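Hakby pen-in-holder, gripper comparison set

README, second revision. Read the part on labels before you train anything on this.

What it is

270 short recordings of one desk task, made with hand-held grippers: put a pen in a clear plastic holder, or take it out. We wanted to know if the Kilutley finger pads are any better than the Vekitz pads we already had. The Kilutley sheet says they hold "any everyday object." I have read that sentence on a lot of sheets.
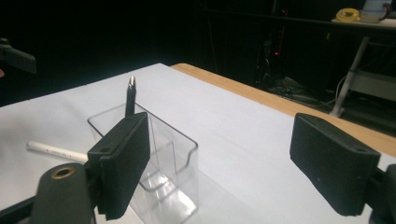 Hoxha, September 11, 2019

Setup

Same table, same white cover for every recording. Both pad types bolt to the same linkage, so a swap takes a screwdriver and some patience. The camera rides on the gripper and sees both pads plus whatever is between them. Frame rate is 30 per second. Opening width is logged separately and lags the video by 2 frames. We corrected for that in the files ending in _sync and left the raw ones alone. If you mix the two, your contact times will be wrong and you may not notice.

Why a clear holder

Because it is hard. The walls show the table through them, the rims come out as thin lines, and the base throws reflections that a simple edge detector takes for objects. Two depth cameras we tried in January returned holes where the front wall should be. Anyone claiming their method deals with transparent plastic should try it on this set before claiming it again.

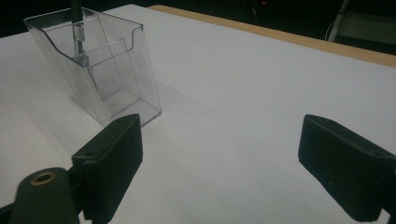

A dark pen against a dark background is the other trouble. Once the upper part goes past the table edge, our tracker tends to lose it and carry on reporting a position with full confidence. The confidence column is included, but I would not put any weight on it.

Labels

Success was marked by hand by Sowmya Shetty, one pass, no second rater. 29 recordings are marked "unclear" and should stay out of any success rate. Do not fold them into the failures to make a baseline look weak.

Results so far

The Kilutley pads did a little better on insertion and no better on removal. Operators knew which pads they were using, and most had more practice by the time the Kilutley runs started. I don't consider the difference shown. A fair test would mix the order, and this one didn't.

Known problems

Exposure drifts when the gripper tilts toward the dark side of the room.
Pad wear was not recorded.
The grip force column is motor current times a constant from the Vekitz manual. It is not a force measurement.

Use

Research and teaching only. Send corrections to Sowmya Shetty with the recording number and the file suffix.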